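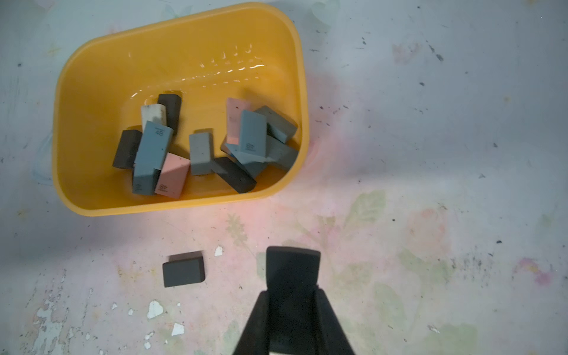 How does a computer mouse know which way you moved it?

It takes pictures of the table underneath it, very small ones and very fast, and checks how each picture is different from the one before.

I love this question. It came from Saodah Raju, who is nine and wanted to know if there's a camera in there "like a phone." Sort of! It's a camera, but a terrible one. If you tried to take a class photo with it you'd get a gray smudge. It only has one job, though, and it's great at that job.

Turn it over

Go get a mouse and flip it upside down. (If it's the kind with a red light, please don't stare into it. A quick look from the side is fine. Some mice use light that your eyes can't see at all, so don't hold any of them up to your face.)

You'll find a hole or a little window. Behind the window there are 3 things: a light, a lens and a tiny chip called a sensor. The light shines on the table at a slant, from the side. Why a slant? Think about walking on a beach in the evening, when the sun is low and every footprint has a long dark shadow in it. At noon you can hardly see the footprints. The mouse wants shadows, so it makes its own evening sun and shines it sideways over your desk.

"But my desk is flat," you say. To you it is! To a mouse it's covered in hills and ditches. Paper is even better, all fuzzy with little threads pressed together. If you have a magnifying glass at home, go look at the corner of a piece of notebook paper right now. I'll wait.

A very small picture

I have an old Mirkum mouse that I took apart for this page, and the sensor in it sees a picture that's 22 dots wide and 22 dots tall. That's it. Get some graph paper and draw a box that size, and you'll see how little room there is. You couldn't draw a decent dog in there. I tried and it looked like a boot.

Each dot is just a number that says how bright that spot is. A bright dot might be the top of a bump, and a dark dot might be the shadow behind it. So the mouse ends up with a pattern of light and dark, kind of like a crossword puzzle with no words in it.

Then it takes another picture. And another. My Mirkum takes roughly 1,629 of them every second. Say "mouse" out loud and by the time you've finished, it has taken hundreds.

The matching game

Now for the clever part. Try it with a friend. Put a page from a newspaper or a busy comic on the table. Cut a square hole in a piece of cardboard, about as big as a postage stamp, and lay it on top. Look through the hole and remember what you see. Close your eyes while your friend slides the cardboard a tiny bit. Open them again.

Which way did it go? If the letter B was in the middle and now it's over on the left, the hole must have moved to the right. You didn't see it move, you worked it out from the B.

A mouse does the same thing with bumps and shadows. The chip takes the new picture and tries laying it over the old one, shifted a dot to the left, a dot to the right, a little up, a little down, until it finds the spot where the patterns match best. Then it tells the computer something like "two steps right, one step up." The computer slides the arrow over to match, and that's all that ever goes to your screen. The pictures of your table get thrown away. The computer never sees them.

One more thing to try. Pick up the mouse, carry it across the room and set it down on another table. Did the arrow fly across the screen? It probably jiggled a little and stopped. With the mouse up in the air the table is too far away for a clear picture, so there's nothing to match.
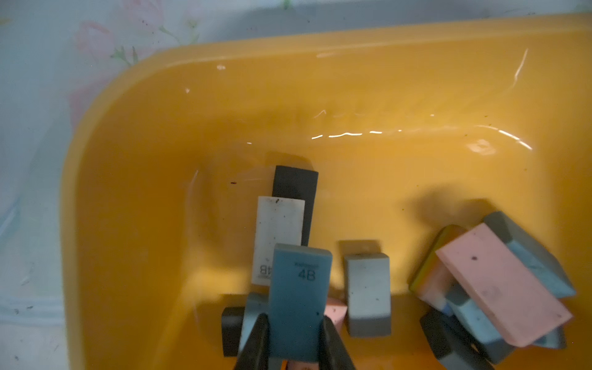
Mice have a hard time on some tables, and the worst ones are shiny or see-through. On clear glass, a lot of the light goes straight through and doesn't come back with any bumps to show. On a polished table, it bounces off in one bright patch. Water does both of these tricks at once: you can see the erasers lying on the bottom, right through it, and there's also a wavy band of white glare on the top. Which one would you look at if you wanted to know where the surface was? Your brain sorts it out in no time. A mouse sensor doesn't have a brain like yours, and if a bright patch moves when the table doesn't, it can get the wrong answer and the arrow will wobble or stick.

So if your arrow is acting strange, put a piece of plain paper under the mouse and try again. I used paper for years, then somebody gave me a Sobczak mouse pad made of cloth and I've stuck with that. Cloth is wonderful stuff for a mouse, with all those threads going over and under each other! Also check the little window for a hair or some fluff. Unplug the mouse or switch it off first, then use a dry cotton swab and be gentle.

Some newer mice can work on glass. They use a different kind of light and look for specks of dust and tiny scratches that we can't see. I borrowed one called the Omum and ran it over my kitchen window, which my family thought was very funny, and it worked pretty well except in the spot I'd just cleaned.

What about the ball?

If you ask a grown-up, they may tell you that mice used to have a ball inside. They did! It was a heavy rubber-covered ball and it rolled when you pushed the mouse. Two little rollers touched it, one that turned when you went side to side and one that turned when you went up and down. Go slantwise and they both turned. It was a good idea, but the ball picked up crumbs and dust from the desk and carried them inside, and the rollers got a gray stripe of gunk on them that you had to scrape off with a fingernail. I kind of liked doing it.

Next time I'll be answering a question about why keyboards aren't in ABC order. Send me yours through the Noletell question box, and ask a grown-up to help if you need it.

Wanda Krawczyk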